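Mapplebeck shared workshop releases build files for Tuko bench arm

MAPPLEBECK, January - The Clirnatbridge workshop group has released the full build files for Tuko, a bench-top robot arm designed to be made and maintained by members of a shared workshop. The release covers printed parts, wiring drawings, control software and the calibration routine. All files are free to download and may be altered and passed on.

Tuko is a table-mounted arm for light handling work: picking up, turning over and setting down small household items within its reach. It was drawn up over two winters at the group's workshop in Mapplebeck, where members share printers, a pillar drill and a soldering bench. The arm carries a two-finger gripper and a small camera at the wrist. No second camera is needed for normal use.

The fingers have taken up more of the group's time than any other part. Early versions were solid prints with a rubber pad glued to the inner face. They held square objects well and dropped round ones. The current finger has an open, cross-ribbed core that lets the inner face give a little under load, so that it follows the shape of whatever is being held. Each finger prints in one piece without supports and fixes to the gripper with 2 bolts. A worn finger can be changed at the bench with a hex key, and the arm doesn't need to be taken off the table.

Infill and wall settings are given in the print notes. The group advises builders to keep to them for the first pair, as thinner walls have split at the lowest rib and thicker ones lose most of the flex. 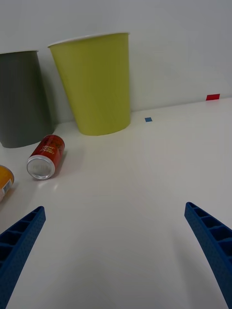

The control software has been split into two parts. The first runs on a small board beside the arm and deals only with joint positions, speed limits and the stop button. The second runs on an ordinary laptop and handles the camera, the grasp planner and logging. If the link between them drops, the arm holds its position and waits. The earlier single program has been withdrawn and will receive no more fixes.

The grasp planner is supplied with settings for paper cups and drinks cans. Cups are gripped from the side at low force, below the rim. Cans lying down are gripped across the body, with the fingers brought down on either side. The planner refuses any grasp that would put a fingertip closer to the wall or table than the set clearance. Builders with more room behind the arm may reduce this figure in the settings file.

Acceptance testing was carried out on a single arm. The test called for 2000 pick-and-place cycles, with a stop for inspection after the first 800. At the inspection the wrist cable was found to be rubbing on the inside of its guide. The guide was redrawn with a wider mouth, the cable was replaced and the remaining cycles were run without a further stop for repair. The redrawn guide is the one in the release. The old part should not be used, and members who printed it from the draft files are asked to replace it.

Motor drivers for the build are supplied by Plendora, which has agreed to keep the board in stock in small quantities. Other drivers may be fitted, but the wiring drawings cover the Plendora board only. The full parts list runs to 32 lines, not counting fixings - most can be bought from any general electronics supplier.

Builders will need access to a printer, a soldering iron and a rigid table to which the base can be clamped. A matt or lightly glossy top is suitable. Strongly reflective tops have caused trouble with the camera and should be covered.

Known faults at release are a slow drift in the wrist joint after long running, which is cleared by homing the arm, and a log file that grows without limit if the laptop is left on overnight. Both are due to be dealt with in the next version.

The files are available from the Clirnatbridge project page. Fault reports should state the software version, the finger material and the driver board fitted.

ENDS

Notes to editors

Clirnatbridge is a members' workshop group based in Mapplebeck. Tuko is supplied as build files only and is not sold as a kit or as a finished machine.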